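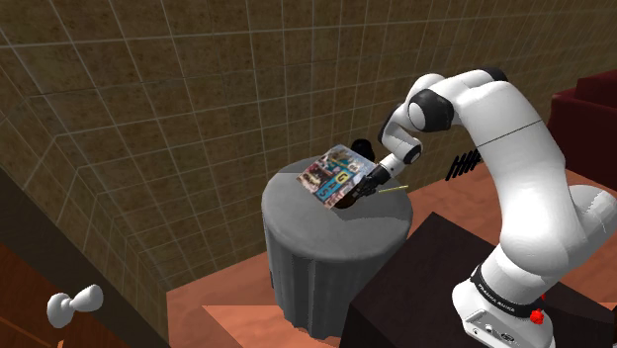
Musa Akinola wrote:
Sorry but I'm with the librarian on this one. If you join a book group you read the book. Turning up three months running having read the first chapter and the back cover is just coming for the biscuits.

Jummai Balogun wrote:
Well thanks Musa! I did say in my first post that I'd had a rubbish winter and couldn't concentrate on anything longer than a recipe. And it was two months, not three. In February I got to page 244 and then gave up, and page 244 is a lot of pages when you don't care whether any of them find the lighthouse.

My point wasn't that nobody should read the book. It was that a group ought to have room for someone who bails out. I had loads to say about why I stopped – more than the ones who finished it and thought it was "very good, nice ending".

pipandplum wrote:
Finished it, hated it, wish I'd stopped at 244 as well. The brother coming back was daft.

Jummai Balogun wrote:
SPOILERS pip!! (I don't mind, I'm never going back to it.)

grirninmont_gill wrote:
We had this exact row in the Grirninmont group a couple of years ago. Somebody picked a family saga, well over 400 pages, tiny print, and half of us didn't make it. The other half were really put out. One lady had bought the hardback specially and done notes. In the end we agreed you can come without finishing but you don't get to ask people not to talk about the ending. Works all right for us. We also don't pick anything that long over Christmas any more.

Musa Akinola wrote:
That's fair enough Gill. My gripe is when the whole evening gets pulled round to why people didn't read it. Ours is an hour and a half with the tea. If 20 minutes goes on "I couldn't get into it" I might as well have stayed at home. I'm not being funny, I pay for a bus to get there.

oldspine wrote:
Depends on the book though, surely? Some of them deserve to be abandoned. I give everything 50 pages, then it goes in the bag for the charity shop. My sister finishes every single one out of spite and then rings me up to moan.

Jummai Balogun wrote:
I used to be your sister. I read all of the Flemelik trilogy that way, moaning the whole time, and I couldn't tell you one thing that happens in it now apart from the horse.

Can I ask a practical one while you're all here – how does your group choose? Ours goes round the circle so you get your pick once a year if you're lucky, and people save up something "improving" for it. I think that's half the trouble.

grirninmont_gill wrote:
Everyone brings one title on a slip, we draw 3, then vote by hands. Takes no time. You do get the same man putting in the same submarine book every month.

pipandplum wrote:
We let the library choose because they've got the sets. Drawback is you get what's in the sets.

Musa Akinola wrote:
Vote is better than going round. I'd go further and have a short one every other month, novella or a few stories. Then there's really no excuse Jummai ;)

Jummai Balogun wrote:
Ha, all right, I'd read a novella. I'll suggest it next time, and the slips too. If they say no I'm blaming you.

oldspine wrote:
What was the lighthouse one called by the way? I like a lighthouse.

pipandplum wrote:
Don't do it to yourself.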